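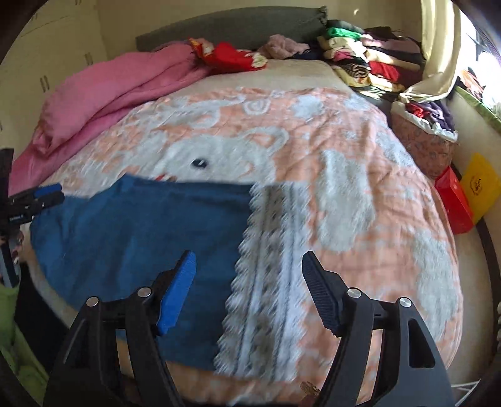

N° 162 – p. 2

Plier le linge sur le lit, sans table

Pas de table assez grande, pas envie de sortir la planche. Le lit suffit. Une couette matelassée pêche et blanc, un tissu bleu, un napperon à bord festonné, une couverture rose en tas côté tête : c'est de ça qu'on part.

1. Faire de la place. La couverture rose, on la pousse vers le haut du lit, on la garde pour la fin. Lisser la couette du plat de la main, du milieu vers les bords. Les coutures restent en relief, tant pis, mais pas de gros plis dessous sinon tout se marque.

2. Le tissu bleu d'abord. À plat, le bord droit en haut. Tirer les deux coins du bas. Plier en deux bord sur bord, puis encore en deux. Si ça gondole, rouvrir et recommencer, ça va plus vite que de rattraper.

3. Le napperon. Ne pas le laisser à cheval sur le bleu, il glisse. Le poser seul, la bande à motifs gris et blancs dans la longueur, bien au milieu. Rabattre un côté puis l'autre sur la bande, en trois. Les festons vers l'interieur. Jamais de pli en plein sur le bord, il prend le pli et après c'est au fer (doux, avec une pattemouille).

4. La couverture. La déplier entièrement, secouer, plier en deux dans la longueur, puis en trois. Ou la rouler si l'étagère est étroite. Chez moi : roulée.

5. La couette en dernier, une fois le reste rangé. En trois dans la largeur, puis on roule en chassant l'air avec les genoux. Housse coton, pas de plastique.

Pour le napperon, la méthode vient de Lindiwe Molefe, fiche de janvier. Elle glisse en plus une feuille de papier de soie dans le pli, je le fais une fois sur deux.

Les piles : le lourd en bas, donc couette, couverture, puis le bleu, et le napperon tout dessus. Laisser un peu de jeu entre la pile et l'étagere du haut.

Page suivante : les draps-housses.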